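Bastelkeller Dinthorpe - Bilder vom Rechnerbau

Kurz und schnell, bin schon wieder halb aus der Tür. Nach dem letzten Treffen kamen Fragen, was bei uns eigentlich auf der Werkbank liegt und ob man auch ohne Vorwissen mitmachen kann. Kann man. Schraubendreher mitbringen, Kreuz, mittlere Größe. Kaffee gibts oben.

Gebaut wird mit dem, was reinkommt. Diesmal ein offener Tower, liegend, Seitenwand ab. Speicher, Prozessor und Platte vorher rausgelegt, jedes Teil an seinen Platz in der grauen Ablage. Spart Sucherei. Früher alles in eine Schuhschachtel - nie wieder.

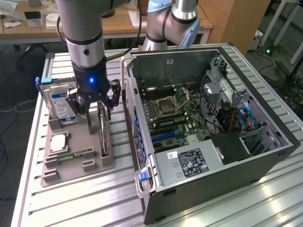
Reihenfolge wie immer: erst Prozessor, dann Speicher, Platte zum Schluss. Bügel am Sockel hoch, Prozessor ohne Druck einlegen, auf die Ecke mit der Markierung achten, Bügel zu. Wer drücken muss, hat ihn falsch rum.

Beim Speicher die Kerbe anschauen, bevor man schiebt. Beide Seiten gleichmäßig, bis es klickt. Folasade Uzor hat dafür eine Engelsgedult, fragt sie ruhig.

Platten kommen in den Einschub und dann in den Schacht. SATA-Kabel vorher rauslegen, sonst fummelt man hinterher zwischen den Stromkabeln rum. Knicken mögen sie auch nicht.

Netzteil: Finger weg vom Gehäuse innen. Ausbauen ja, aufschrauben nein. Gilt auch für die, die das schon immer gemacht haben.

Noch was zum Lager. Im Regal Mangubat liegen jetzt die Speicherriegel, im Regal Fusenura Platten und Einschübe. Bitte nicht wieder mischen!! Kabel ohne Beschriftung in die Kiste unten links. Schrauben sortiere ich im November, vorher wird das nix.

Gesucht: Wärmeleitpaste, kurze SATA-Kabel, Lüfter 120 mm. Keine Röhrenmonitore mehr, bitte. Auch keine Drucker. Wer in Dretumville wohnt und nicht schleppen will, kurz melden, wir fahren da ab und zu vorbei.

Stand 25. Mai 2018, weitere Bilder folgen wen ich dazu komme.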